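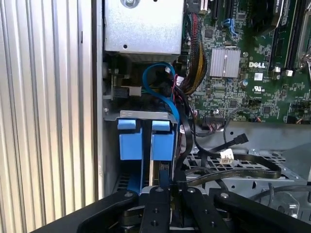 Questions about submitting masters for reissue

Panlow reissues heavy metal and hard rock records from the cassette and early CD period. The answers below apply to bands, former members and estates sending source material for a new edition.

What source formats do you accept?

Open-reel tape, DAT, Compact Cassette, vinyl and digital files. If more than one source exists for the same recording, list all of them on the intake form before sending anything. A stereo master tape is normally the first choice. A sealed retail CD can be a better source than a damaged DAT, so please don't leave it off the list.

Which tape speeds can be played?

Open-reel tapes recorded at 19 or 38 cm per second. For any other speed, contact us first. Write the speed, the track format and the noise reduction type on the form if they are known. If they aren't known, write "unknown". A wrong entry takes longer to sort out than a blank one.

Should I clean, bake or rewind the tape first?

No. Leave the tape as it is, in its own box, with any track sheets or notes still inside. Do not bake it at home. Do not play it to check what is on it if it squeals, sheds or sticks. Tapes that need treatment are identified when they are inspected, and the owner is asked for written approval before treatment begins.

Where is the transfer done?

Analog transfers are done at Evier. Mastering is done by Bhattacharjee, a separate studio, working from the flat transfer. The two steps are kept apart so that an unprocessed copy always exists.

What file format is used for the transfer?

24-bit WAV at 96 kHz for analog sources. DAT and CD sources are kept at their original sample rate and bit depth. No equalization, limiting or noise removal is applied at this stage. Level is set once for each reel and is not changed between songs.

I have only MP3 files. Can they be used?

For bonus tracks, sometimes. For the main program of an album, no. Converting an MP3 to WAV before sending it does not change the answer. Send the original file with its original name.

The songs run at the wrong pitch. Will that be corrected?

Yes, if there is something reliable to correct against. Cassette duplication machines often ran slightly fast or slow, and several demo tapes from the period sound sharp for that reason. Useful references are a second source of the same mix, mains hum on the recording, or a statement from a band member about the tuning. Guitars tuned down a half step cause most of the wrong guesses - please mention this on the form if it applies.

Can the album be remixed?

Only if the multitrack tapes survive and all writers and performers agree. A remix is handled as a second program and does not replace the original mix. On the Vuren reissue, the original mix and the remix were placed on separate discs, with the credits printed separately for each.

What is the maximum running time?

A CD edition may run up to 80 minutes, including gaps. For LP, keep each side under 22 minutes where the song order permits. Longer sides can be cut, but at a lower level and with less bass. Side breaks follow the first pressing unless the band asks for a change.

How many bonus tracks can be added?

There is no fixed number. The album must come first, in its original order, followed by the bonus tracks. Demos that were released under an earlier band name are accepted, and the earlier name is printed next to the track title. Live recordings need a statement of the venue and year, even if the year is approximate.

What paperwork is needed?

One signed form from the owner of the recording and one from each songwriter or publisher. If the original label has closed, include a copy of the contract or any letter showing that the rights were returned. A verbal release from a former label manager is not enough. Where two former members disagree on ownership, the project is put on hold and the tapes are returned.

Who checks the test pressing?

The band receives 2 copies and the mastering studio receives one. Play both sides in full, on more than one turntable if possible. Report faults by side and elapsed time, for example "side B, 4:10, click". Surface noise in a single copy is usually a fault of that copy. The same noise at the same point in both copies should always be reported.

How should artwork be sent?

Flat scans at 600 dpi, saved as TIFF, with no sharpening and no descreening. If the original film or painting exists, say so on the form - do not mail it until asked. Logos should be sent as vector files if anyone has redrawn them. Lyrics are taken from the original insert and are sent to the songwriter for correction.

When are tapes returned?

After the test pressing has been approved. Projects approved after September are shipped back in the new year. Return shipping is tracked and insured for the value written on the intake form.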